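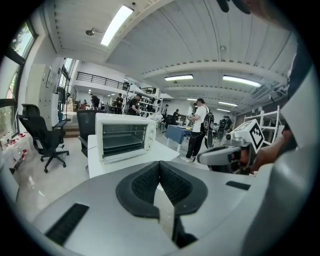
4. Placing the mini oven and first use

Please read this section before you connect the oven to the mains. It is valid for all table-top ovens in the Borkedia series with two control knobs and a glass door. If your oven has a third knob, use the separate sheet from Mockus which was packed with it.

4.1 Choosing the place

1. Choose a table or worktop that is flat, firm and able to carry the weight of the oven together with a full dish. A folding table is not suitable.

2. Check the height. The worktop should be high enough that you can look through the glass door without bending your knees. A low table is possible, but then small children can reach the door, and the door becomes hot.

3. Keep a free space of 11 cm on both sides and behind the oven. Above the oven keep all the space free up to the next shelf or cupboard, and never less than 30 cm.

4. Move chairs with fabric or mesh backs away from the table before you switch on. When the oven stands in an office or a shared workroom, people like to push their chair against the table at the end of the day. Please tell them about the distance.

5. Put the oven so that the door can open completely and does not come over the edge of the table where someone walks past.

Note: A white tabletop can become slightly yellow under the feet of the oven after long use. If this disturbs you, lay a ceramic tile under each foot. Do not use cork, felt or a cloth for this purpose.

CAUTION: Do not place the oven under a curtain or a blind. An open window near the oven is good, but the wind must not blow paper or cloth on it.

4.2 Before the first use

1. Take out the wire rack and the baking tray. Remove all the tape, also the two small pieces behind the door handle, which are easy to forget.

2. Wash the rack and the tray in warm water with a little washing-up liquid. Dry them well.

3. Wipe the inside of the oven with a damp cloth. Do not spray water into it.

4. Slide the rack into the middle position. The raised edge of the rack must be at the back, with the bend upwards. If the rack stops halfway, it is upside down.

5. Turn both knobs to 0. Only now put the plug into the wall socket. Do not use an extension lead – the oven takes too much current for most of them.

4.3 Burning in

The heating rods have a thin layer of oil from the factory. This oil must be burned away before you prepare any food.

1. Open a window.

2. Leave the oven empty, with only the rack inside, and close the door.

3. Turn the temperature knob to 230 °C.

4. Turn the timer knob past 20 and then back to 15. The timer does not run correctly if you turn it directly to a short time.

5. Wait until the bell rings. A little smoke and a smell like a warm iron are normal in this time.

6. Open the door and let the oven cool for one hour.

If there is still a smell at the next use, repeat steps 1 to 6 one time. If there is smoke also after the second burning in, pull out the plug and write to the Kirgate service desk (the address is in section 9).

WARNING: The glass, the metal top and both sides are hot during the use and for a long time after it. Do not put anything on top of the oven, also not a plate "only for a moment".

4.4 Simple settings for the beginning

Toast, two slices: rack in middle position, 230 °C, 4 minutes. Turn the slices after half of the time.

Frozen rolls: rack in middle position, 180 °C, 8 minutes.

Reheating a slice of pizza: rack in lower position, 200 °C, 6 minutes.

Small potatoes, cut in halves: tray in lower position, 200 °C, 35 minutes. Shake the tray once.

These times are for an oven that is already warm. From cold, add three minutes. The temperature inside is not the same everywhere, and food at the back becomes brown earlier than food near the door.

4.5 When several people use the oven

In our test kitchen in Bemthorpe one oven is used by the whole floor, and we have learned some rules which we give here as advice.

– Turn the timer back to 0 when you take the food out early. If you leave it, the rods stay on.
– Take the crumb tray out once a week. Fat on this tray is the most frequent reason for smoke.
– Keep the oven gloves beside the oven and not in a drawer.
– Pull out the plug in the evening.

Cleaning of the glass and of the crumb tray is explained in section 5.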